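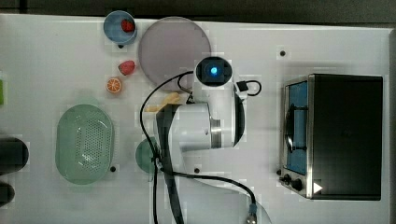
Danish Qureshi
Workshop tips editor, Kotstead

Comparing grippers on a kitchen table: what I do now and what I stopped doing

I test grippers for small arms on a table with toy food, a few dishes and a toaster oven. In the last months I compared two sets of fingers, one from Grernis and one from Afridi, and I made most of the mistakes that are possible to make. These are my notes for people who do the same at home or in a small shop.

Keep the layout the same for both grippers. I place the big plate first, then everything else gets its position from the plate: bowl to the left, one strawberry in the bowl and one on the table below it, orange slice under that. The oven stays on the right side. When I changed the gripper in the beginning, I also moved the dishes a little to make space for my hands, and then my numbers were not worth much. Now I put small pencil marks on the table. They come off with a damp cloth and a drop of dish soap.

A white table is nice to work on but it throws light back. Before each session I look at the camera picture with the room lamps on, then with them off, and I keep the one where the edges of pale dishes are easy to find. A pale plate on a white top is a hard case. If you have only one evening, test the strawberry first and the plate last.

Cables. Please give them more time than you think they need. With a loop too short, the wrist pulls at the plug when it turns. With a loop too long, it hangs down and pushes the light things on the table. I move the arm by hand (power off!) to the farthest dish and to the oven door, and I fix the cable at the joint with a hook and loop strip. Do not use hard plastic ties near a joint, they cut into the jacket after some weeks.

Choose objects that are bad in different ways. A strawberry is small and wants to roll. An orange slice is flat, so the fingers must come very near to the table. A bottle on its side is wide and smooth, and it is a good check of how far your fingers open. I do 30 tries for each object with each gripper. Five is too few, I did it like this for a long time and I was only measuring my luck.
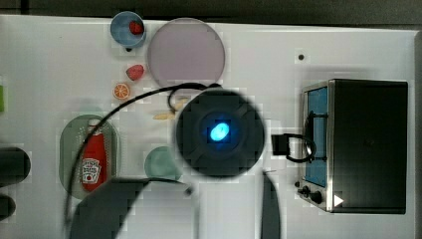
Bottle on the green tray, orange slice and strawberries at the left of the plate.

Put one object on top of another dish. It changes the height and also the background color, and a gripper which is good on the bare table can become quite poor. With the Grernis fingers my score for the bottle went down when I laid it on the tray. With the Afridi fingers there was almost no change, but they were slower to close, so for small food I still like the Grernis more.

Look at your wrist camera from the side of the fingers. Wide fingers hide more of the table than narrow ones, and the last part of the way down is the part where you want to see most. When I compare cameras I do not change the fingers, and the other way around. I tried two things at one time once, in October, and had to repeat all of it.

Oven door handle: test it alone, with nothing inside and with the plug out of the wall. Start slow. I go up in speed only when the handle is held well for a full set of tries.

Controller. I use the Givcombe 701 and I am mostly content with it. Save your settings under a new name for each gripper - I lost a good force value because I saved over it. Restart the controller between two sets, wait until the arm is in its home position, and only then put the objects back.

Cleaning: finger pads collect dust and grease from your hands. I wipe them with a cotton cloth and a little alcohol after each set and let them dry before the next. Check with the maker before using alcohol on soft pads, some of them become sticky. My first pads were worn after over 1000 closings, and the grip became weak so slowly that I blamed the software.

Write down the failures in words too. "Slipped to the left" is more useful than a zero in a table when you read it a month later. I keep a paper notebook next to the keyboard for this, and I copy it in the evening.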